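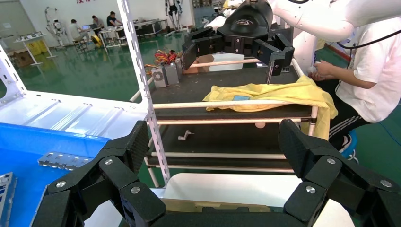
4.3 Checking the wrist view before you start the planner

The Zaltola planner uses the wrist view to work out where the fingers are in relation to the shelf. If the mask or the camera offset is wrong, the planner will treat parts of the robot as obstacles and refuse to move. Run this check after every change of fingers, and after any update to the Dalach driver.

Before you begin: both arms must be in hold mode and the speed limit set to 27 per cent or lower.

1. Open the Views tab and choose Left wrist. Both black finger pads should stand up at the lower left and lower right, with a gap between them. If only one pad shows, stop and go back to section 4.2.

2. Turn on Self mask. The pads and the screwed links at the bottom should turn solid grey. Anything beyond them should stay in colour.

3. Turn on Other arm. The planner draws the second arm from its joint readings, so the outline should sit on top of the real gripper. Check the thin metal rod on its right finger as well. The rod is not part of the standard hand model and must be added under Tools > Attachments.

Caution: If the rod is missing from the model, the planner will let the arm go too low over the shelf. Do not run a path until the outline covers the rod to its tip.

4. Choose Fit shelf. Click the front corner of the top shelf, by the perforated upright, then follow the prompts. The fit is good when the error reads 3 mm or less.

5. Mark soft items by hand. Cloth that hangs over a shelf edge, like the yellow one on the top shelf, is often read as a solid wall. Draw round it and set the type to Soft.

Note: Loose wires are not picked up well by the depth filter. Put a keep-out box round them and leave a margin of 45 mm.

6. Set the People zone on the side where the operator stands. The arms pause when someone enters it — this does not replace the emergency stop.

7. Press Save view. The file goes into the Marsden folder under the name of the current job.

If the second arm's outline drifts while both arms are still, restart the Dalach driver and repeat from step 3. Error 23 means the joint readings are arriving late; see section 7.

Section revised by Lacey Ellwood, May 28, 2022.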